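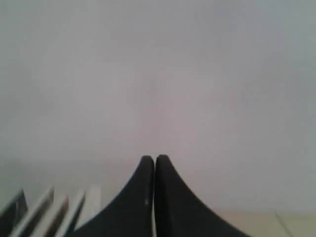

Elitz Library, Tedum. Spring call for participants.

Call for Participants: Nendau Letters Transcription Program

The Elitz Library invites applications from adults who wish to take part in the spring session of the Nendau Letters Transcription Program. The session begins in March and runs for nine weeks. Fourteen places are available. Previous experience in an archive or library is not required.

About the program

The Nendau Letters are the surviving correspondence of a family of seed merchants who traded in Tedum over four generations. The collection fills 107 boxes and includes business letters, family letters, order books, receipts, and a small number of diaries. It came to the Library through a bequest and has been open to readers by appointment, but most of it can be used only by people who are comfortable with older handwriting. The program was set up to produce typed copies that any reader can search.

The spring session will cover the letters exchanged between the Tedum office and the firm's traveling agents, nearly 400 items in all. They are written in English, with occasional passages in German. The agents reported on weather, crops, prices, unpaid accounts, and the state of the roads, and the replies from Tedum are often short and sometimes sharp. Many of the letters have never been listed individually. Participants should expect to meet unfamiliar plant names, abbreviations that were private to the firm, and spelling that varies within a single page.

What participants will do

Each participant will be assigned a group of letters and will prepare a typed transcription of each one, following the Library's written guidelines. Spelling and punctuation are kept as they stand in the original. Words that cannot be read are marked as such and are not guessed. Every transcription is then checked by a second participant, and the two are expected to settle differences between them before the text is passed to staff. Questions that remain open are brought to the weekly meeting.

Participants will also complete a short record for each letter, giving the sender, the recipient, the place of writing, and the people and businesses named in the text. These records will be added to the public catalog after review.

The first two meetings are given over to training. They cover handwriting, the handling of paper, the layout of the guidelines, and the history of the firm. Attendance at both is required.

Time and place

Meetings are held each Tuesday at 6 p.m. in the Urban Room, on the second floor of the Library. Outside the meetings, participants work on their own from scanned copies at times that suit them. A steady pace matters more to the program than speed, and the assignments are sized with working people in mind. Anyone who prefers to work on Library computers may do so during regular opening hours.

Participants who must miss a meeting are asked to let the program office know in advance. A person who expects to miss several meetings should consider applying for a later session.

Who may apply

Applicants must be 18 or older and able to attend in person. They should read English with ease, type accurately, and be willing to have their work corrected. A reading knowledge of German is welcome and should be mentioned in the application. So should any background in farming, gardening, bookkeeping, or the seed trade, all of which have proved useful in earlier sessions.

Former participants may apply again. Where there are more qualified applicants than places, at least half of the places will go to people who are new to the program. Current employees of the Library and members of their households are not eligible.

Payment and credit

Participants receive a stipend, paid in two parts, at the midpoint and at the end of the session. The amount and the terms are stated in the participation agreement, which is sent with each offer of a place. Bus fares within Tedum will be repaid on presentation of tickets. Participants are named in the catalog as transcribers unless they ask not to be.

Transcriptions made in the program become part of the Library's collections and are free for anyone to use. Participants may quote from them in their own work on the same terms as other readers.

Access

The Urban Room is reached by elevator from the main entrance. Large-print guidelines and screen magnification are available. Applicants who need other arrangements are asked to describe them in the application. This information is seen only by the program office and has no part in the selection.

How to apply

Applications are made on paper or by email and should contain the following:

A letter of no more than one page stating why the applicant wishes to take part
The name and contact details of one person who can speak to the applicant's reliability
A completed sample transcription

The sample letter may be collected from the front desk or requested from the program office by email. It was chosen for its ordinary difficulty. Gaps in the sample do not count against an applicant if they are marked in the way the instruction sheet describes.

Applications are read by Vlastimil Kopecký, head of manuscripts, and two members of the reading room staff. Applicants may be invited to a brief conversation in person or by telephone. All applicants will be told of the result in writing before the session begins. The Library regrets that it cannot comment on individual samples.

Questions about the program may be addressed to the program office at the Elitz Library, Tedum, by mail, by email, or in person at the front desk. Please write "Nendau Letters" on the envelope or in the subject line.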